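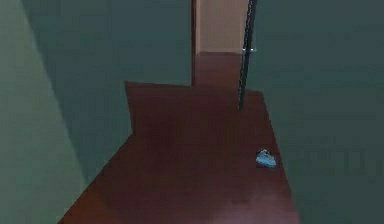 The Clustitz library sent me a letter. Paper, stamp, the works. It seems I have had a book out for 59 weeks, a history of the Narkent canal, and would I kindly bring it back.

I have never read a word about the Narkent canal. I did check it out, though, on a night when I felt I should become a person with interests. It went on the nightstand, then under the nightstand, and after that we lost touch.

So I called. Adwoa Ankrah at the front desk was very nice about it, nicer than I wanted, and told me the book had 3 holds on it. Three people in this town are waiting to read about locks and barges, and I am what stands between them and happiness. 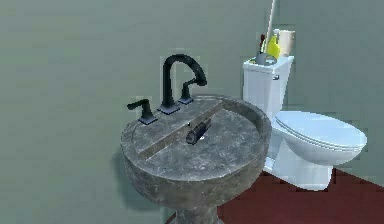 Issue 92

I looked in all the usual spots and then in the dumb ones. I found a scarf, a library card from the town I lived in before this one, and a Skulis coupon that ran out last April. My friend Hanyu Yan came over to help and mostly ate crackers. She wanted to know if I could just buy them a new copy. I looked it up. The canal book is out of print, and the one for sale online has coffee on it and costs more than my shoes.

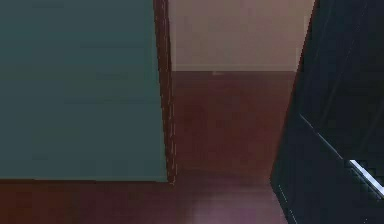
Then Hanyu asked if I had ever lent it to my uncle, who likes boats. I had. He has read it twice and has some notes for the author. He says I can have it back when he's done with the index.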